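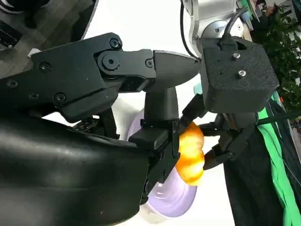 4. Setting the table display

4.1 Before you start

The Rollness table cover must lie flat for 20 minutes before you put anything on it. Keep the box, you will need it in October when the cover goes back for cleaning.

1. Wipe the tabletop with a dry cloth.
2. Unfold the cover from the middle to the sides.
3. Press the four corner clips until you hear a click.

Note: The clips from the older Heitmann set do not fit – please do not force them.

4. Put the plates first, then the small decorations such as pumpkins. Leave a hand's width between them.

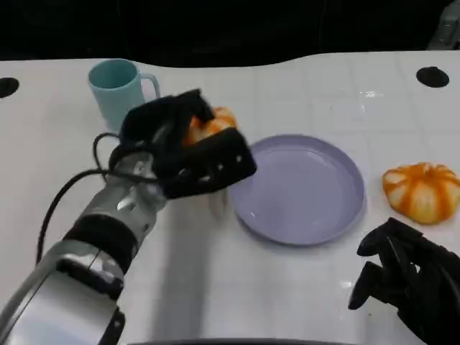

5. Connect the Geler light string (part 331) to the adapter. Only the adapter in the box is allowed.
6. Set the timer. It can run for up to 90 minutes, after this it switches off by itself.

Caution: Do not place the light string under the cover. It needs air from all sides.

4.2 Storing

Roll the cover, do not fold it. For spare clips, write to Plukham customer service and give the part number 57.

Text: Eetu Ikonen, May 2024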